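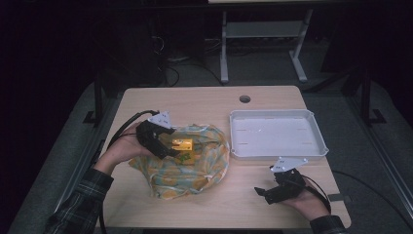 3.2 Collecting the demonstrations

We gathered all of our examples by hand, with a person holding one gripper in each hand and working at a table much like the one most of us have at home. We had tried steering the arms from a distance in December, and while it did work, it was slow and tiring, and our helpers at Plotham were very glad to see the end of it! Holding the tools directly felt far more natural, and people picked it up within a few minutes.

Each person recorded 60 demonstrations over 5 short sittings, with a good long rest between them. After we set aside the takes in which tracking was lost, 336 demonstrations remained for training the policy, which we call Asum. We asked people to move at whatever pace felt comfortable – a little dawdling is fine, and we kept it in – and to begin with the grippers open.

Each gripper also carries its own camera, and we found this close view a great help in the last few inches before a grasp, when a hand can easily hide the object from the head camera (Figure 4).
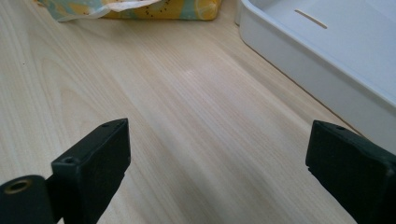

Figure 4. View from a gripper camera, with the fingers open and the white tray at the upper right.

Marina Koutsoukos and Spyros Moschos then went through the recordings separately and marked the start and end of every grasp. Where their marks differed, they sat down together and watched the take again until they were both happy with it.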